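4.3 Checking and adjusting the temperature channel

Read this section through once before you start. The check takes 90 minutes, most of it waiting. You need the Pludero logger, its probe, a reference thermometer with a valid certificate, and the Miettinen dry block or another stable heat source.

Caution: Do not put the probe in liquid above the cable gland. Moisture in the gland will shift the readings and is not covered by the warranty.

1. Connect the logger to external power. Do not run an adjustment on batteries alone.

2. Place the probe and the reference thermometer side by side in the block. The tips should sit at the same depth.

3. Set the block to the low point. Wait until the display has stayed steady for 15 minutes.

4. Press MENU and select Service > Adjust > Temperature. Enter the service code from the inside of the battery cover.

5. Enter the value shown by the reference thermometer and press OK. The logger shows "Point 1 stored". 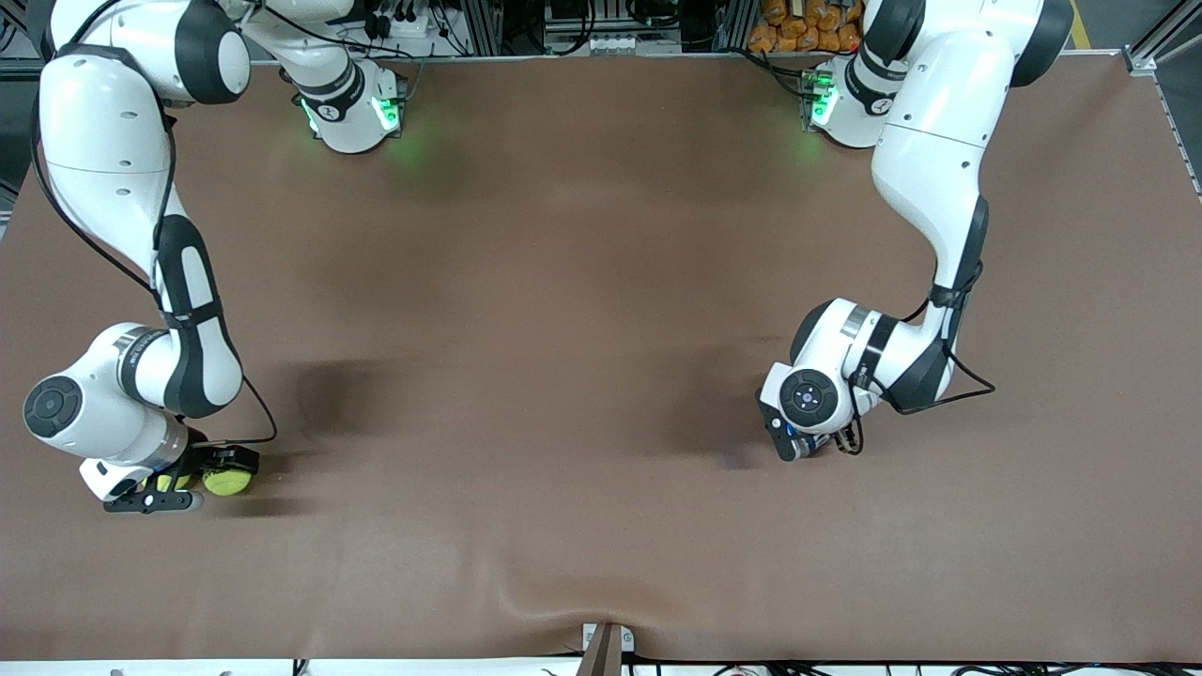 6. Raise the block to the high point. The two points must be more than 20 degrees apart or the logger will reject the second one.

7. Wait for a steady reading again, enter the reference value and press OK. The logger shows "Point 2 stored".

8. Select Save. If you leave the menu without saving, the old settings stay in use and both points are lost.

Note: A one-point adjustment is also possible – press Save after step 5. It corrects the offset only, so use it when the logger works in a narrow range.

After saving, let the probe return to room temperature and compare it with the reference once more. If the difference is still outside the limits in Table 7, repeat the procedure from step 2. If a second attempt gives the same result, the sensor element needs to be replaced (see 4.5).

Write the date, both reference values and your initials on the service label. Loggers set up with Skuller software also keep the last adjustment in memory – open the Device tab to read or print it.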